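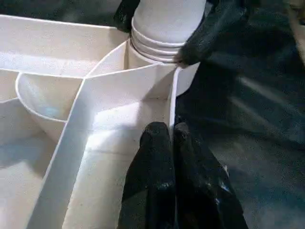 How Frozen Fish Gets to the Supermarket

A bag of frozen fish in a store freezer has usually traveled a long way. It may have been caught in one country, cut up in a second and sold in a third. During the whole trip it has to stay frozen. The set of boats, buildings, trucks and freezers that keeps it frozen is called the cold chain.

It is called a chain for a simple reason. Each part is joined to the next one, and a problem in one part affects everything that comes after it.

This page follows one kind of fish, a white fish called pollock, from the harbor at Lokport to the freezers of a Seltgate supermarket.

Why freezing works

Food goes bad mainly because very small living things, such as bacteria and molds, grow on it. They need warmth and liquid water to grow. Freezing takes away both. The water inside the fish turns into ice, and the bacteria cannot use ice.

Freezing does not kill most bacteria. It stops them from growing. When the fish thaws, the ones that survived can start growing again, so thawed fish should be kept in the refrigerator and cooked soon.

There is a second kind of change that freezing slows down but does not stop. Fish contains fat, and fat reacts slowly with oxygen in the air. Over many months this changes the taste. A frozen fish with a lot of fat in it, such as mackerel, keeps its taste for less time than a fish with little fat, such as pollock.

How cold is cold enough?

Water freezes at 32 degrees Fahrenheit. The water inside a fish is not pure. It has salts and proteins dissolved in it, and these make it freeze at a slightly lower temperature. At 28 degrees a fish has only begun to freeze. A good part of its water is still liquid.

For this reason the food industry uses a much lower number. Frozen food is normally kept at 0 degrees Fahrenheit or colder. A home freezer should be set to 0 degrees too.

Fast freezing and slow freezing

The speed of freezing matters as much as the temperature.

When water freezes slowly, it forms a small number of large ice crystals. Large crystals push against the walls of the cells in the fish and can tear them. A cell is one of the tiny units that all living things are made of. When the fish thaws, liquid leaks out of the torn cells. The fish becomes dry and soft, and there is a puddle on the plate.

When water freezes quickly, it forms many small crystals. Small crystals do less damage, and more of the liquid stays where it was.

At Lokport the fish is frozen in a plant run by a company named Poon. The plant uses two machines.

The first is a plate freezer. Fish fillets are packed into flat blocks and pressed between metal plates. A very cold fluid runs through channels inside the plates. Metal carries heat well, so heat moves out of the fish and into the plates quickly. Blocks like these are later sawed into fish sticks.

The second is a tunnel freezer. Single fillets ride on a belt through a long, insulated box while fans blow very cold air over them. Each fillet freezes separately. That is why the fillets in a bag do not stick together, and why you can take out two and put the rest back.

Bayu Nair runs the tunnel freezer on the early shift. The belt starts at 5 in the morning, but the fans start well before that. "The air has to be cold before the first fillet goes in," he says. "If you load a warm tunnel, the first part of the batch freezes slowly. You cannot see it from the outside, and you cannot fix it afterward."

The thin layer of ice

After the tunnel, each fillet gets a quick spray of water. The fillet is so cold that the water freezes on it right away and makes a thin coat of ice. This coat is called a glaze.

The glaze keeps air away from the fish. Without it, ice at the surface would slowly turn straight into water vapor, without melting first. That process is called sublimation. It leaves dry, pale patches that people call freezer burn. Freezer burn is not a burn and does not make the food unsafe, but the dry patches taste like cardboard and stay tough when cooked.

The glaze adds weight. The weight of the fish without any glaze is called the net weight, and that is the number the store needs to put on the bag.

The cold store

From the plant, the fish goes to a cold store at Fungate, a short drive inland. A cold store is a warehouse that works like a freezer. The one at Fungate has room for 2,000 pallets. A pallet is a flat platform that boxes are stacked on so that a forklift can lift them together.

The walls, roof and floor of a cold store are filled with insulation, a material that heat passes through slowly. The floor needs special care. If the ground under the building froze, the water in the soil would expand and push the floor up. To prevent this, many cold stores have pipes or heating cables under the insulation that keep the soil just above freezing. So there is a heater under the freezer.

Doors are the weak point. Each time a door opens, cold air flows out along the floor and warm air flows in along the top. The warm air carries moisture, and the moisture becomes frost. The Fungate cold store has 7 loading doors. Each one has a padded frame that presses against the back of the truck and closes the gap.

Workers wear insulated suits, boots and gloves, and they take regular breaks in a heated room. Pens often stop working in there. Pencils do not.

The trip by sea and road

For the longest part of the trip, the fish travels in a refrigerated container, or reefer. It is a steel box with insulated walls and a cooling machine at one end. On the ship it is plugged into the ship's electric power. On a truck it runs from a small generator.

A reefer is built to keep frozen things frozen. It is not built to freeze things that are warm. The cooling machine is strong enough to remove the heat that leaks in through the walls, but a full load of unfrozen fish would hold far more heat than it could remove in good time.

The boxes inside must be stacked with space for air to move. Cold air comes out at the floor, rises around the load and returns along the ceiling. If boxes are piled above the red line marked on the inside wall, the air cannot get back to the machine.

How anyone knows it stayed cold

A small device called a data logger rides along with the fish. It measures the temperature again and again and saves each reading along with the time.

Wahyudi Pelupessy checks loggers for Seltgate when containers arrive. One logger from a recent load held 848 readings. He does not read them one at a time. A computer draws them as a line, and he looks for places where the line goes up.

"A small bump is normal," he says. "The machine has to melt the frost off its own coils several times a day, and the air gets a bit warmer while it does that. The fish hardly changes. A bump that lasts for hours is a different matter, and then I open boxes and test the fish itself."

To test the fish, he pushes a metal probe between two packs, or drills a small hole in a fillet and puts the probe inside. The air in a container warms up and cools down quickly. Fish does so slowly. The two numbers are often different, and the fish temperature is the one that decides whether a load is accepted.

In the store

A Seltgate truck can carry up to 1,000 boxes of frozen food, divided among several stores. At the store, the boxes go from the truck to the back freezer first, and to the freezers on the sales floor later.

Open-top chest freezers can stay cold without a lid. Cold air is heavier than warm air, so it sits in the chest like water in a tub. The chest has a load line on its inside wall. Packs stacked above the line are outside the pool of cold air and begin to warm up. Upright freezers need doors, as the cold air would otherwise pour out of the front.

The last part of the chain

The final part of the cold chain is the trip from the store to a home. It has no cooling machine and no data logger. Frozen packs warm up more slowly when they are packed close together, and an insulated bag slows the heat further. It helps to pick up frozen food last.

If you find a bag of fish fillets that are stuck together in one solid lump, with a lot of loose ice inside, the bag has probably thawed partly and frozen again. Choose a different one and tell someone who works there.

Words used on this page

Cold chain: all the steps that keep food cold from where it is made to where it is eaten.
Data logger: a device that measures something and saves the readings.
Glaze: a thin coat of ice on frozen food.
Insulation: material that heat passes through slowly.
Net weight: the weight of the food alone, without glaze or packaging.
Reefer: a shipping container with its own cooling machine.
Sublimation: the change from ice straight to water vapor.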